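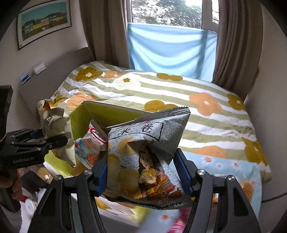 Figure 3. Snack packages on a striped and flowered duvet, with a bag of puffed crackers (米卷) held up in the middle and an open lime-green box behind it.

4.2 Snacks on the bed

Of all the places where we found snack food in the Kostdale homes, the bed was the one we came to love studying most. Kitchens are tidy places by comparison: a shelf has an edge, a drawer has a bottom, and most people can tell you what goes in each. A bed has none of that. It is wide, soft and a little bit sloped wherever the cover bunches up, and things put down on it drift toward each other. Of the 2296 item records in the full set, the ones coded "soft surface" gave us the richest notes by far, and we went back to them again and again (Lamisi Nutsugah read the whole group twice before we settled on the codes used in this section).

Figure 3 shows the kind of mix we mean. The speckled silver-grey bag, with its round golden crackers and a cartoon girl in a bright patterned robe, is a flat pillow pack with a crimped seam along the top. Behind it are a cup-shaped package in red and white stripes and a white bag with a drawing in blue and red, in or next to the green box. These are three quite different shapes, and each asks for something different from whoever is sorting them. A cup shape wants to stand up. A pillow pack will lie flat, lean or fold, and it takes up as much room as you let it. A box can be the thing being put away, or it can be the place where the other things go!

That last point turned out to matter a great deal. In our coding scheme we had first treated every outer box as one more package. After the March round we split the code in two, "box as item" and "box as holder," and the notes suddenly made far more sense. An open box with its lid tilted back, like the green one in the figure, was coded as a possible holder whether or not we could tell what had been in it at the start. The full rule is given in Appendix B, along with the harder cases from the Flanagan homes, where several boxes were nested.

Print was the second thing that held our interest. Snack bags are loud, cheerful objects, and so are many bed covers. The duvet in Figure 3 has wide olive-green and white stripes with big mustard and peach-orange flowers scattered over them, and the sheet showing under it has small daisies of its own. On a cover like this a yellow-green package or a pink one has real competition, and the coders told us so. We asked them to mark "hard to find" whenever they had to look at an item a second time before naming it, and patterned covers drew that mark often enough that we gave cover pattern its own column in the sheet. Plain covers are handled in Section 4.3.

Loose food was coded apart from packages. A single wavy chip on the sheet, as at the lower right of Figure 3, gets its own record under "unpackaged," with no attempt to match it to a bag. We argued over this for a long time. Matching would have made for a neater table, but it asks the coder to guess, and the guesses did not agree well between readers. Chips, crumbs and single candies are therefore reported as a group of their own in Table 5, and only the packages carry over into the storage counts that follow.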